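4.2 Table clearing with the Belar kit

The second product under review was the Belar kit, sold by Jendunitz as a single-arm package for small laboratories and teaching rooms. It comes with the arm, a parallel gripper, a fixed camera on a clamp stand, and a licence for the Solís control software. We bought it at list price and had no contact with the maker until the trials were over.

Setting up took one person most of a morning. The printed guide covers mounting and power well, but says little on camera placement, and we had to move the stand twice before the calibration routine would finish. Once it had finished, the values held for the rest of the study and we did not have to repeat it.

The clearing task was the same one used for the Wastport arm in Section 4.1. Household items of mixed shape and stiffness were laid out on a table, and the arm was told in a short typed instruction which item to pick up and where to put it. The layout was changed between episodes, and the lighting was left as it was in the room. An episode ended when the operator judged the instruction to be met, when the software reported a fault, or when the time limit ran out. Figure 3 was taken during an episode with the cup.
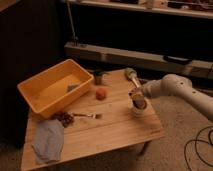
Figure 3. The Belar arm at the cup, with the yellow-orange bin, cloth and fork on the same table.

We recorded 304 episodes with the software as delivered. Faults were rare, and 21 episodes were dropped from the analysis after the controller lost its link to the camera. Jendunitz lists this as a known problem and offers a longer, shielded cable as a paid extra, which we did not test.

Soft items gave the most trouble. The default grip force is set for rigid objects, and the setting can only be changed between episodes - a poor fit for a task that moves from cloth to cutlery in one layout. Flat items close to the table edge were also slow, as the planner keeps a wide safety margin there and often asked for a second approach. Small rounded items were handled with little need for help.

The Solís software keeps a log of every motion command, and we found this more useful than the video when looking for the cause of a failed grasp. Exporting it is less convenient. Files are limited to 2000 lines, so longer sessions are split and have to be joined by hand. A script written by Fulgencio Alvarado for this purpose is included with our data.

Support was contacted twice by email. Both replies came within one working day, and the second solved the problem - a wrong default in the gripper profile.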